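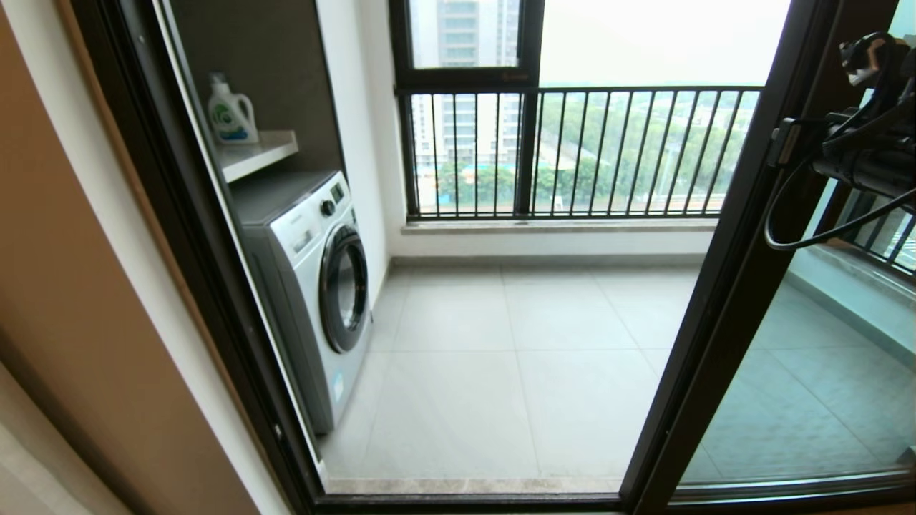
About Prastum Laundry Fit-outs

Prastum plans and builds laundries on enclosed apartment balconies. We started in a shared workshop on Fonseca Street with one van, and there are now 14 of us, including two licensed plumbers and an electrician. Last year we finished 139 balconies, most of them in towers built before in-unit laundries were standard.

What we do

A typical job is an alcove for a front loader, a shelf above it for the detergent, and a tiled floor that can be mopped. We also move taps, add power points and replace worn threshold strips. If you already own a washer we will build to suit it. We measure the machine ourselves, hoses included.

We don't do kitchens or full bathrooms. For those we usually pass people on to Eren Joinery, two doors down from us.

How a job runs

The first visit takes an hour or so and is free within the metro area. You get a written quote and a drawing to give to your building manager. Approval is the slow part — some buildings answer in a week, others take 13. Once it comes through, we are normally on site for four days.

We book the lift, cover the hallway floor and take our rubbish away with us.

Our range

The Plarel shelf is our own design. It is fixed from behind so there are no brackets to catch your knuckles on, and it comes in two depths. Alcove linings come in five colours, and the darker ones are the most popular at the moment.

Visiting

The showroom is open weekday mornings and until 7 pm on Tuesday. Parking is at the rear, off the laneway. Bring your balcony measurements if you have them — a rough sketch is fine.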